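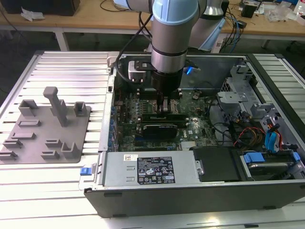

Section 3. Adding a business to the Garemis town map

A listing in Garemis has a category, a map pin and a service area, and all of them must be set before the entry can be published. The category decides which searches the entry answers to, so choose it by the work carried out on the premises and not by the trading name. A workshop where a desktop tower is laid on its side with the side panel off, and the work goes on down among the memory slots, belongs under Computer Repair. A shop that only sells boxed machines belongs under Computer Sales. If both apply, set the one that brings in most of the trade as the main category and add the other as a second category. An entry may have up to four categories.

Before you start

You need an editor account and the business's street address, including the postcode. Entries without a street address (mobile hairdressers, market traders) are dealt with in Section 4. Search for the trading name first, with and without "Ltd", and also search for the telephone number. Duplicate entries are the most common fault in the Munddale listings and take longer to merge than to prevent.

Creating the entry

1. Sign in and open Listings, then New Entry.

2. Type the trading name as it appears above the door. Do not add the town or the category to the name. "Frade Computers" is accepted. "Frade Computers Repairs Munddale" is held for checking.

3. Choose the main category from the list. Start typing to shorten it.

4. Enter the address. The postcode look-up fills in the street and town. Check the house number, which the look-up leaves blank for shared buildings.

5. Enter one public telephone number. Numbers with an extension go in the Extension box.

6. Enter opening hours. For a business which shuts at midday, use Split Hours and give both periods. Leave the boxes empty for days when it is closed; do not enter 00:00 to 00:00, as this shows as open all day.

7. Select Save Draft.

Note: A draft can be seen only by the editor who made it and by the area editor. It does not appear on the map.
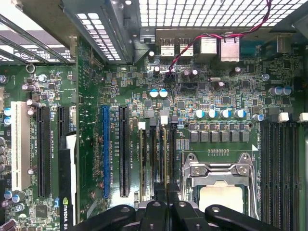
Placing the pin

1. Open the draft and select Map. The pin first appears at the middle of the postcode area, which in the town centre may be in the wrong street.

2. Zoom in until building outlines are drawn. The pin cannot be moved at wider zoom levels.

3. Drag the pin to the public entrance. For a unit on a trading estate, use the door of the unit and not the estate gate.

4. If the entrance is inside an arcade or courtyard, place the pin on the arcade entrance and describe the rest of the way in the Directions box.

5. Select Fix Pin. The pin changes from an outline to a solid mark.

Caution: Changing the postcode after the pin has been fixed sends the pin back to the middle of the new postcode area. No warning is given. Always check the map again after any change of address.

Setting the service area

The service area controls which nearby towns show the entry when a visitor zooms out or follows a link from a neighbouring page. It has no effect on the Munddale page itself, where every published entry with a Munddale address is shown.

1. Select Service Area. The neighbouring towns are listed with tick boxes.

2. Tick only those towns the business serves. For most shops in the town centre this means Caldeira and Uvia.

3. For a business that visits customers, select Visits Customers and enter a distance in miles. Towns inside the distance are ticked automatically. Any of them can be unticked by hand.

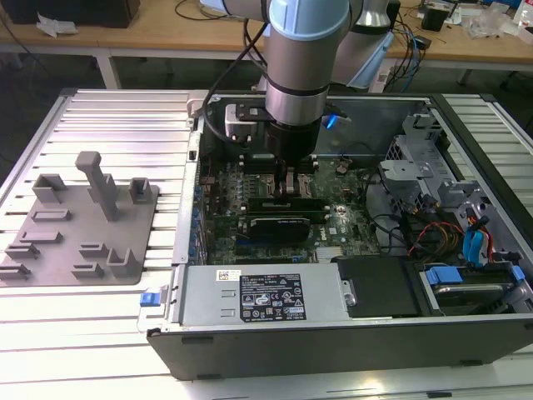
Distances are measured in a straight line from the fixed pin. Uvia is across the river, and a business which sets a short distance may find the town ticked although the drive by the bridge is a good deal longer. Untick it if the business does not want those calls. The setting is kept when the distance is later changed, but it is lost if the entry is moved to a different main category.

Publishing

1. Select Check Entry. Missing items are marked in red, doubtful ones in amber. Red items must be corrected. Amber items may be left, but a reason has to be typed in the Notes box.

2. Select Send. The entry goes to the area editor. For Munddale and Caldeira this is Wiesława Wasilewska, and for Uvia it is Évan Vidal.

3. When the entry has been passed it appears in searches at once and on the map after the next overnight update.

Note: The list page and the map draw on separate copies of the data. After the September update the Munddale list held 1,040 entries while the map showed fewer, as entries with an unfixed pin are listed but not drawn. If a business reports that it is missing from the map, look at the pin before anything else.

Correcting a published entry

Changes to hours and telephone numbers take effect when saved. Changes to name, category or address send the entry back for checking, and the old version stays on view until the new one is passed. To withdraw an entry, use Mark as Closed. Do not use Delete, which also removes the redirect from the old page address and can be reversed only by the area editor.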